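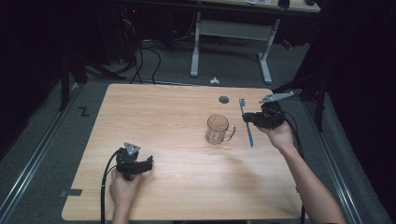 4.2 Segmenting two-handed demonstrations

The planner described in Section 3 expects each demonstration to be divided into short phases, each with a start condition, an end condition and one hand marked as leading. Dividing recordings by hand was too slow for the Luangrath set, which holds 964 demonstrations of everyday table tasks. We therefore wrote a segmentation tool, Unance, which proposes phase boundaries from the jaw opening and the speed of each gripper, and leaves the final choice to an annotator.

Figure 3. A moment from the toothbrush and mug task. The right gripper holds the toothbrush nearly upright beside a clear glass mug; the left gripper is low over the table.

Unance uses 8 phase labels. A boundary is proposed when the jaw opening of either gripper changes by more than a set threshold, or when both grippers fall below the speed limit at the same time. The second rule matters for tasks such as the one in Figure 3, where the object is already held and the next change of interest is its position over the mug. With the jaw rule alone, carrying and lining up were merged into a single phase, and the planner had no point at which to check the angle of the handle before lowering it.

Transparent objects needed separate treatment. The wood grain of the table can be seen through the glass, and the Irnonent detector often placed the near wall of the mug at the depth of the tabletop. We now estimate the rim and the handle first and fit the body of the mug to them. The fitted pose is held fixed while a gripper passes in front of the mug – a simple measure, but one that removed most of the sudden jumps in the estimated goal.

Of the full set, 652 demonstrations were accepted with the proposed boundaries unchanged. In the remainder, the usual correction was to move the start of lowering to a later point. The corrected files were exported in the Brindden format and used to train the phase model in Section 4.3, with 366 demonstrations kept back for testing.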